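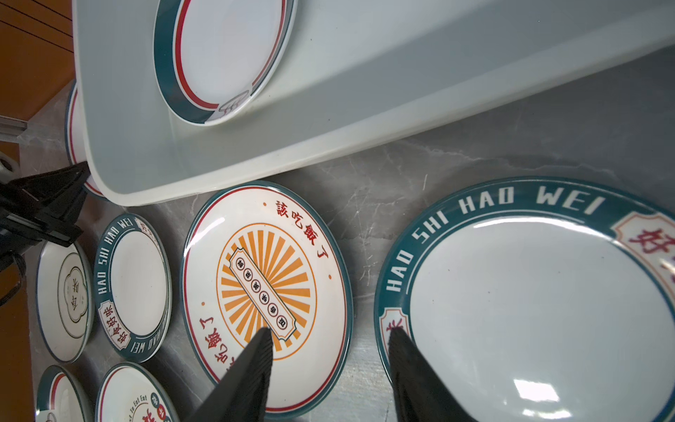
Friday talk, Gindcombe library, upstairs room. Six o'clock start, 20 minutes plus questions.

Title slide stays up while people find chairs. Wait for the ones who brought soup.

Opening. Thank Miroslava Demchenko for the room and for the loan of her plates, which she would like back in the number they left in. My subject is the mismatched dinner set: how you end up with one, how you clear it off a table, and where it goes afterward. I've given this talk before under the name "Crockery and Regret." Attendance was better this time after we changed it.

Start with my own cupboard. I was given a wedding set from Goicoechea, service for six, plain white. Two divorces' worth of moving vans later it's service for two, provided one of you is happy with a saucer. Pause here. Somebody usually laughs who has clearly been through it.

Then the argument. A matching set is a hostage situation. Break one and the rest look bereaved. Buy plates that only share a color or a phrase, and a loss hardly shows. Say this slowly, it's the part I get asked about by email.

Next slide, the table.
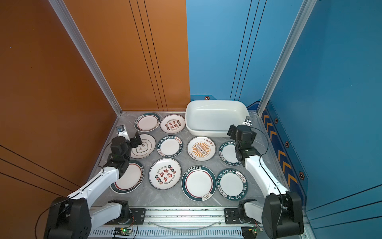
Clearing a table starts with finding out what's on it, and the way to do that is to spread everything out flat. People hate this step. They want to stack as they go, big on small, and then they wonder about the wobble. Spread out, you can see the family resemblance: HAO SHI HAO WEI going around a green-and-white rim, an orange sunburst on another plate, big red characters on a third. Say the phrase out loud, "good food, good flavor," and apologize to Vy Kiều in the second row for my tones. She has offered to coach me. I have been busy since January.

Mention the cloud outline if the room is friendly. I have a weakness for a plate that is mostly white. Gravy needs somewhere to be seen.

Now the basin. Have it waiting in the back corner before you pick up a single plate. I'm a basin person and will not be moved on this. My mother carried plates to the sink in her arms like firewood, and we ate off what survived. A deep tub with rounded corners gives you one trip and no sharp edge to catch a rim on.

Order of loading, keep it brisk:
Scrape first, into something that isn't the basin.
Flat plates at the bottom, biggest first.
Bowls on top or in a second trip. Never a bowl under a plate – I have a scar and a bill from Clillum.
Forks travel separately. They've earned it.

If time is short, skip the Girko dish rack story. If time is long, tell it, but leave out the landlord.

Storage. Stack by size and forget the pattern. Anyone who files plates by pattern has a bigger kitchen than mine and can give their own talk. Bowls on the lower shelf, because short relatives exist and like cereal.

Questions. Expect the dishwasher one. Answer: read the underside of the plate, then do what you were going to do anyway. Expect gold rims and microwaves too. Answer: no.

Hand out the sheet. Count Miroslava's plates before anyone puts a coat on.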